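Grorkard bringt Firmware 3.2 für die Clukska M2 – und ich hab sie schon drauf

16. Dezember 2024

Eigentlich wollte ich heute nur schnell Akkus laden und dann Plätzchen backen, aber dann lag die Mail von Grorkard im Postfach: Firmware 3.2 für die Clukska M2 ist da! Wer hier öfter mitliest, weiß, dass ich seit dem Sommer auf genau dieses Update warte. Also Karte rein, Backofen wieder aus, Update drauf. Ging ohne Murren durch, der Balken hing nur kurz vor Schluss ein bisschen (bitte nicht nervös werden und den Akku ziehen).

Das Wichtigste zuerst: Der Autofokus bleibt jetzt auch beim Filmen am Motiv kleben, wenn kurz etwas durchs Bild läuft. Bisher sprang die M2 da gern auf den Hintergrund und kam ewig nicht zurück. Ich habe vorhin im Flur meinen Hund gefilmt, zigmal hin und her, und sie hat ihn nur zweimal verloren. Mit der alten Version hätte ich das gar nicht erst probiert. Außerdem gibt es endlich eine Belichtungsreihe mit sieben Bildern und die Fn-Taste auf der Rückseite lässt sich frei belegen. Bei mir liegt da jetzt der Weißabgleich.

Weniger schön: Die elektronische Wasserwaage ist in ein Untermenü gewandert, warum auch immer. Und der lautlose Auslöser verträgt sich weiterhin nicht mit dem Serienbildmodus – da hatte ich mir mehr erhofft.

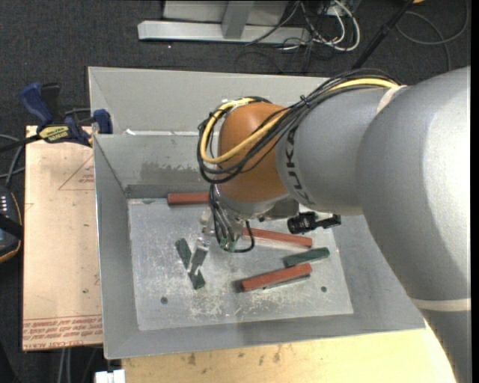
Was die M2 jetzt kostet

Passend zum Update dreht Grorkard auch am Preis. Das Gehäuse allein kostet ab sofort 2.975 Euro, im Set mit dem 24-70er von Dzene sind es 3.649 Euro. Das ist immer noch ein Haufen Geld, klar. Aber wer sowieso ein Standardzoom braucht, kommt mit dem Set ganz gut weg, das Dzene habe ich selbst seit einem Jahr und gebe es nicht mehr her (nur die Gegenlichtblende wackelt, die klebe ich mit Gaffa fest). Einen Ersatzakku gibt es im Grorkard-Shop für 57 Euro, und den würde ich bei Kälte wirklich mitbestellen.

Wie es weitergeht

Rūta Butkienė, bei Grorkard für die Kamerasoftware zuständig, schreibt in der Mail, dass im Januar noch ein kleineres Update folgen soll, dann auch für die ältere M1. Was genau drinsteckt, verrät sie nicht. Ich tippe auf die Serienbilder, wünschen darf man ja!

Wer die M2 mal in die Hand nehmen will: Auf dem Fototag in Cisville, ebenfalls im Januar, hat Grorkard einen Stand mit Leihgeräten. Ausweis mitbringen und eine eigene Speicherkarte, die verleihen sie nämlich nicht. Ich bin am Vormittag dort und bringe ein paar Abzüge mit, sagt gern hallo.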